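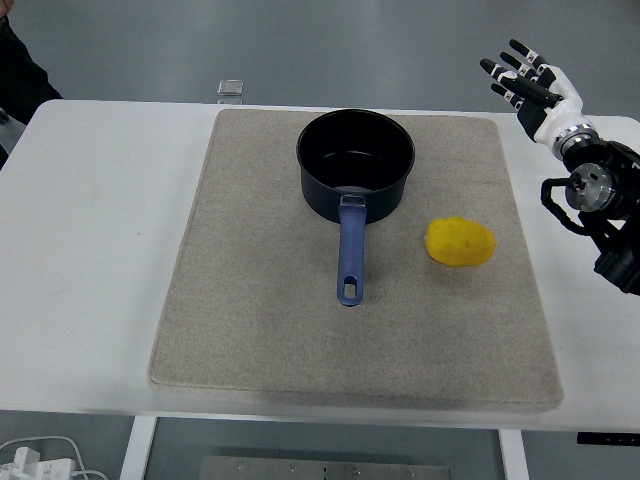
Black saucepan with a blue handle, on a felt-like mat.

Search this site
Type and press enter

How to Get a Burnt Layer Off the Bottom of a Saucepan

Last updated: May

Every cleaning forum has a miracle cure for a burnt pan. I've tried most of them over the years, and most of them are hot water taking credit for something else. The method I use is dull and cheap. It works on most burnt food, and I'll say further down where it doesn't.

Before you start

Find out what the inside of the pan is made of. Plain stainless steel can take nearly everything on this page. A nonstick coating can't, so skip the scraping and the scouring powder. Bare aluminum goes dull and gray if you leave baking soda on it, and it doesn't come back easily. If you can't tell what you have, treat it as nonstick.

You need baking soda, dish soap, a wooden spatula and a sponge with a mild scrub side.

Step 1. Let it cool

Don't run cold water into a hot pan. Thin bases warp, and a warped base rocks on a flat burner forever after.

Step 2. Scrape out what's loose

Use the wooden spatula. Rice and oatmeal come away in sheets if you get under an edge. Stop when you feel it dragging.

Step 3. Simmer

Cover the burnt part with an inch of water, add 3 tablespoons of baking soda and bring it up slowly. It foams, so stay in the kitchen. Give it 18 minutes at a low simmer, then turn off the heat. If the handle is plastic, keep it away from the neighboring burner.

Step 4. Soak

Leave it for 90 minutes. Overnight is fine for steel, but I have never seen it do much more than the hour and a half did.

Step 5. Scrub and rinse

Pour off the water, add a squirt of dish soap and work in small circles. If a brown shadow stays behind, repeat steps 3 and 4 once. Twice more is a waste of baking soda.

What about vinegar?

Vinegar is good on the chalky white marks hard water leaves. On burnt milk I can't see that it beats plain water. Mixing it with baking soda makes a lively fizz, and what you have left in the pan is mostly salty water. Use one or the other.

What about the store-bought stuff?

Halima Chukwu wrote in to recommend Gekolell paste, so I bought a tub. It shifted the brown shadow a little faster than my second round of soda. It also cost more than one of my pans. I tried Plarka wipes too - three of them for one small pan - and wouldn't buy them again.

Babatunde Ezeani swears by a dryer sheet left in the water overnight. I did try it. The pan came up fairly clean and smelled of laundry, and I suspect the overnight soak did the work. I'd sooner not cook in it afterward.

When to give up

Burnt sugar usually dissolves with plain simmering, so don't give up on that. Oil baked onto the outside is another matter, and the soda bath won't touch it. A dark patch that feels smooth under your fingernail is only a stain and you can cook on it. If a nonstick coating is peeling, stop cleaning and replace the pan.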